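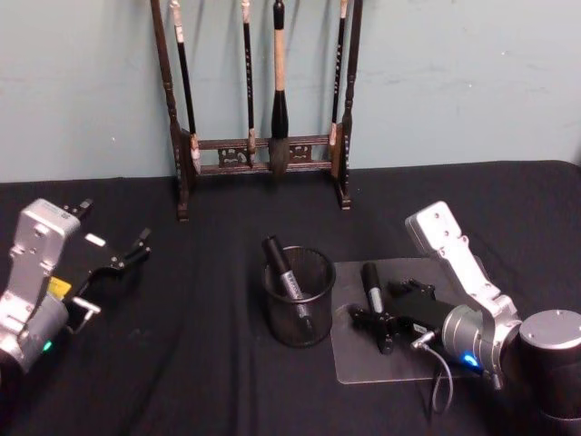 Who is the Umero two-arm cell for?
Small firms with light sorting work and staff who can spare a morning to learn the controls.

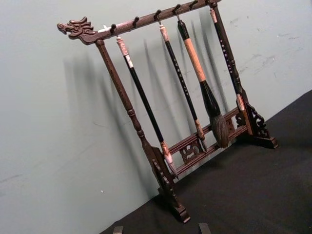

Setup at Horum took Ettore Tedesco one shift, most of it spent on gripper height. Anything hanging needs care - four brushes on a carved rack, one far thicker than the rest, leave the fingers uneven gaps. The manual gives this half a page. Daily work has changed more than

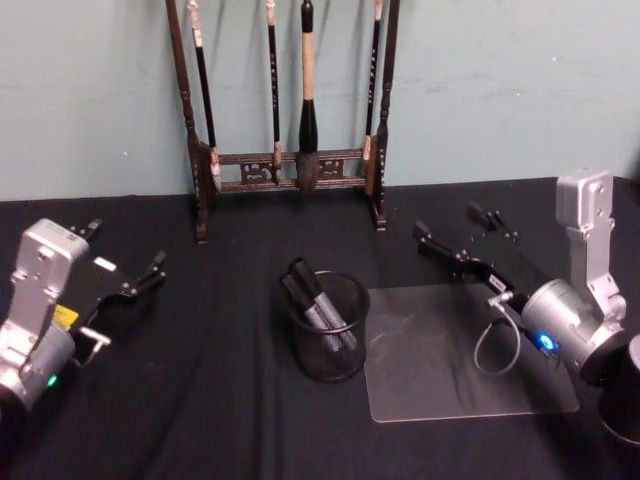
the brochure suggests. Bench staff now load, check and clear faults, and the repeated wrist work has gone. Fault messages are terse, and the spare finger pads cost too much.

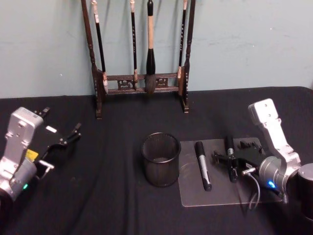
Does it need someone beside it all day?
One trained person within earshot is enough, though Horum keeps two on the rota to cover breaks.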